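Shared Tables, Pinmont Building

Pictures of the shared work tables on the second floor, added to from time to time. The floor was set up in August, with 16 tables and a long row of potted shrubs down one side. The tables aren't assigned, so what's on them changes through the day.

The small pictures on the index page are cropped. Open a page to see the whole thing. 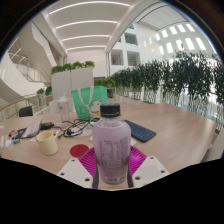 Page last changed: Wednesday, 4:16 p.m. | Views: 1,114

Table with green tote bag. Pale lavender liquid in a bottle with a black cap, a cream mug, a red coaster and a navy keyboard. The black cables run across the middle, between the papers and the bag – a cable tray is on order from Trusmont. The plants at the back grow along the top of a white partition.

About the tables: the tops are light wood grain and wipe clean with a damp cloth. Please use a coaster for mugs. Chargers can stay plugged in during the day, but take them with you at night.

Gallery notes: the full set has 200 pictures, sorted by floor. Older pictures from the Flila Street office are kept on a separate page – the furniture there was different and most of it didn't move with us.

Back to index | Next table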